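4.2 What people keep on the table at home

I should say up front that this section grew out of a side question. The diary study was meant to be about reading habits, full stop, and I only added the bit about furniture since my first few interviewees in Skirnmont kept bringing it up without being asked. One woman spent most of our hour on where she sits (the end nearest the window, always) and barely got round to the book at all. So I gave in and put three extra items in the diary: where you read, what else was within arm's reach, and whether you moved anything before you started.

I got 295 diary entries back that had all three filled in properly. Of those, 179 put the reading at a table of some kind, which surprised me a good deal. I'd gone in with a picture of everyone curled up on a sofa or in bed, mostly, I suspect, because that's how I do it myself. The earlier Kernia survey had beds well out in front, but it asked people to name their favourite spot, and a favourite spot and the place you end up on a Monday evening can be miles apart.

The things within arm's reach were a lovely muddle. Mugs, post, chargers, knitting, half a jigsaw, somebody's school shoes. People wrote far more here than I'd left room for, and several carried on up the margin. I've kept their own words wherever I could, because once you tidy "the fluffy thing" into "soft furnishing or toy" you lose what made it worth writing down.

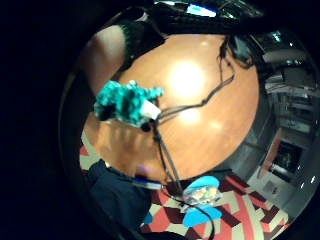 Figure 4a. Round wooden table with a fluffy teal object and black cables.

Cables deserve a paragraph of their own. They came up in entries from all sorts of homes, and nearly always with a grumble attached. Readers on paper complained about them just as much as readers on screens, which I hadn't thought to expect. One person in the Wyss group described pushing "the spaghetti" to the far side every night and finding it back in the middle by breakfast. I do think there's something in that for anybody studying shared tables: the person who clears the space and the person who fills it up again often aren't the same, and my diary only ever heard from one of them. If I ran this again I'd give a diary to each adult in the house.

On to the third item, the moving of things. My hunch was that people who had to clear a space would read for less time, simply through being put off. The entries don't back me up. The 15 readers who cleared a space most often wrote some of the longest entries in the whole set, and a few of them talked about the clearing quite fondly, a bit like putting the kettle on. I wouldn't lean on that too hard, mind you. It's a small group, and they may just be people who enjoy writing diaries!

Screens muddied things further. I'd asked about "reading" and left it at that, so some people counted the news and recipes on a tablet and others plainly didn't.
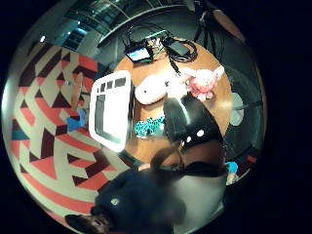
Figure 4b. Tablet lying flat on a round wooden table, with a small lit device near the far edge.

The Prukero coding scheme splits reading by device, and I did start out using it. I dropped it halfway through June, when I noticed I was coding the same person's cookery reading two different ways depending on the day. Section 5 goes back to the full set with a plainer split, long sittings and short ones, whatever the words happened to be on.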